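Chapter 8
Segmenting Manual Tasks for Control Software

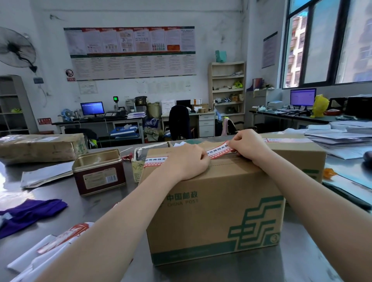 Figure 8.1 Sealing a carton at a postal work table. The left hand steadies the top edge while the right smooths the seal tape along the seam.

8.1 Where a task begins and ends

Chapter 7 treated the planner as a consumer of goals. It was given a target pose, a set of constraints and a time limit, and it returned a trajectory or a failure code. Nothing was said of where the goals came from. In this chapter we look one level up, at the software that turns a recorded manual task into an ordered list of goals which a planner can accept.

The sealing of a carton will serve throughout. Described in words it is a single act: put the tape on the box. Described to a controller it is a chain of short stages, each with its own contacts, its own tolerances and its own test for completion. In Figure 8.1 both hands are in contact with the work at the same time, but they are under different kinds of control. The left hand holds a position and resists motion. The right hand follows a line on the surface and presses as it goes. A program that models the two hands as one six-axis command with a mirrored partner will handle neither well.

We call each such stage a segment. A segment is a stretch of time over which the set of active contacts and the control mode of each hand stay the same. When either changes, a new segment begins. The definition is deliberately narrow. It says nothing about intent, and it allows two people marking up the same recording to be compared frame by frame.

8.2 Contact modes

Three modes are enough for the exercises in this chapter.

Free: the hand or tool touches nothing that matters to the task. Position control applies.

Hold: the hand is in contact and should not move relative to the object. Stiffness is set high across the surface and moderate along its normal.

Slide: the hand is in contact and moves along the surface. Position is controlled along the path, force along the normal.

Under this scheme the moment in Figure 8.1 is written as the pair (hold, slide), left hand first. The pair does not record which object is held, and Section 8.4 adds that field.

Lapiņa and Mägi, whose notation we follow, also allow a fourth mode for pinching a flexible sheet between finger and thumb. Tape, film and paper all call for it. We leave it out until Section 8.6 because it needs a model of the sheet as well as of the hand — a large step up in cost.

8.3 What the perception module must supply

A segment cannot be carried out on labels alone. For the sealing task the planner needs the plane of the carton's top, the line of the seam within that plane, and the free edge of the tape. The first is easily fitted from depth data. The second is harder than it looks: printed marks on a carton can give stronger edges than the seam does, and red lettering on the seal tape lies directly along the line being sought. A plain edge detector will often return the lettering.

The working surface brings its own trouble. The table in Figure 8.1 is brushed stainless steel and reflects light from the windows, and depth sensors that depend on projected patterns lose points on metal of this kind. Parcels and envelopes lying near the carton must also be kept out of the plane fit. The usual remedy is to crop the point cloud to a box set slightly inside the carton's outline before fitting, and to reject any plane whose normal departs from the vertical by more than 2 degrees.

The Gralach data set, used in the exercises, contains 3,668 marked segments drawn from packing and sealing work. Labels were made by hand under the direction of Raili Jääskeläinen, and each file gives the mode pair, the start and end times, and the name of the held object. Times are in milliseconds from the start of the recording. Readers using the Clerkach toolkit should note that it expects seconds, and that its loader gives no warning when the units are wrong.

8.4 Adding objects to the segment record

A mode pair is turned into a full record by naming, for each hand, the object touched and the frame in which motion is expressed. For the left hand in our example the object is the carton and the frame is fixed to the carton. For the right hand the object is the tape, but the frame is again the carton's, as the path to be followed is the seam. Students often attach the sliding frame to the tape. The resulting path moves whenever the tape does, and the controller then chases its own output.

The record is updated at 100 Hz in the code supplied with this chapter. Contact changes shorter than two updates are dropped as noise. The limit can be altered in the settings file, and Exercise 8.3 asks for its effect on the number of segments found.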